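Best cloths for drying glasses without fluff?
Kitchen & Home > Cleaning

leen_d
Right, I've finally got my gran's glasses out of the loft (63 of them, all sizes!) and I want them sparkling for December. Linen or microfibre? I keep reading opposite things and I'm far too excited to wait.

telmo_inskip
Linen, every time! Old linen if you can find it, washed so often it's gone floppy. I got 3 tea towels at the Altholm market and they're gorgeous to use. Hot rinse, drain upside down for a minute, then dry while the glass is still warm.

Nizar A
Can't agree, sorry Telmo. Linen is lovely for plates but microfibre wins on glass, it really does. Mine's raspberry pink, and so soft. Wash it on its own, no fabric softener (ever!!) and let it air dry.
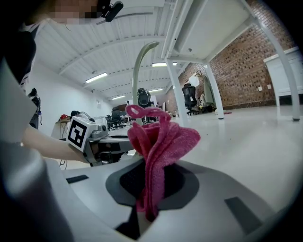 Re: Best cloths for drying glasses without fluff?

gunwoo_wi
Team Nizar, except on cut glass. The cloth snags on the sharp bits, and I end up going over it all again with linen.

telmo_inskip
Ha, so linen after all! And fluff only comes off new towels. Give them a few boils first.

Nizar A
A few boils, he says. Mine was ready after one wash :)

leen_d
Lots of these are cut glass, so maybe one of each? Do I need vinegar in the rinse as well?

Trini M
Only if your water's hard. A splash in the bowl is plenty, and keep it off anything with a gold rim.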